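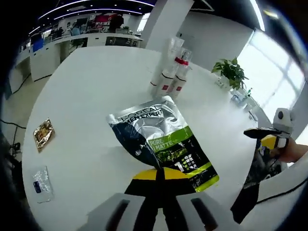 *Two hand-held grippers at a round table, the near one up against a silver pouch.*

# Temora Hand-Held Gripper: Setup and Care

The Temora is a two-finger hand-held gripper for tabletop handling work. It ships as a single tool or as a left and right pair. Both versions use the same fingers, so one box of spares covers either.

## Before first use

1. Seat each finger in its slot and tighten the screws evenly. Stop when the finger no longer rocks.
2. Close the fingers by hand. The tips should meet along their full length. If they cross, loosen one side and reseat it.
3. Wipe the lens with a dry microfiber cloth.
4. Route the cable off the side of the table, clear of the work area, and leave slack for a full arm's reach.
5. Adjust the strap before you power on.

Try a pouch, a small packet and an upright bottle first. Foil pouches show up a loose finger quickly because the film slides out at one corner.

## Routine care

- Clean finger pads after every 8 hours of use. Plain water and mild soap. No solvents.
- Check mount screws every 24 hours of use.
- Replace pads when the grooves are gone.
- Do not hang the tool by its cable.

## Spares

| Part | Supplied as |
|---|---|
| Finger pads | Pack of 12 |
| Mount screws | Pack of 9 |
| Strap | Single |
| Cable | Single |

Spares ship from the Lovent warehouse. For a bent finger or a scratched lens, send the whole tool to the Morkgate service desk, attention Hala Majali, with the order number taped to the housing.

Page updated May 2, 2025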